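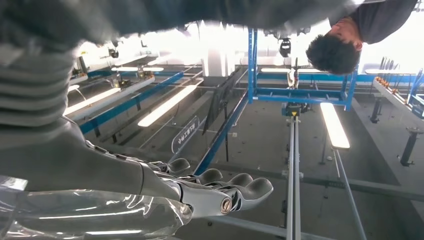

Yaqin Cai pediu que a primeira linha deste ficheiro dissesse o que falta, e o que falta são as sessões à porta fechada: nenhuma foi transcrita, e quem procurar nelas a votação do orçamento da água não a vai encontrar.

Mollutus - intervenções na assembleia regional de Grajales

Conteúdo

O conjunto reúne 700 intervenções de deputados e membros do executivo regional, retiradas das atas públicas de 40 sessões. Cada intervenção ocupa uma linha do ficheiro intervencoes.csv. As perguntas escritas estão num ficheiro à parte, perguntas.csv, com 200 entradas e as respetivas respostas, quando existem.

Campos

id_sessao: código da sessão, igual ao da ata
orador: nome tal como aparece na ata
bancada: grupo parlamentar à data da intervenção
circulo: círculo eleitoral (Fumville, Radeck ou Grajales)
tema: etiqueta atribuída à mão
texto: intervenção completa, sem apartes

Os deputados que mudaram de bancada a meio do mandato aparecem com as duas designações, conforme a sessão. Não tentámos uniformizar.

Anotação

Os temas foram atribuídos por Zübeyde Eren e Kaiwen Fu, em separado. Os desacordos mais frequentes foram entre "finanças" e "obras públicas", sobretudo no debate sobre a estrada de Radeck. Nesses casos ficou a etiqueta de Eren e a outra passou para o campo tema_alt, que está vazio nas restantes linhas.

Limitações

As atas de junho foram digitalizadas a partir de papel e têm erros de reconhecimento, em especial nos nomes próprios. Os apartes e protestos foram retirados - quem estuda o tom dos debates deve ir às atas originais. O círculo de Fumville está sobrerrepresentado, porque os seus deputados falam mais vezes no período antes da ordem do dia.

Versões

A versão 2 corrige a codificação dos acentos e acrescenta a sessão de sábado sobre a moção de censura. A numeração das linhas mudou, por isso convém não misturar ficheiros das duas versões.

Contacto

Correções às transcrições: Jianguo Lei. Indicar sempre o id_sessao e a passagem em causa.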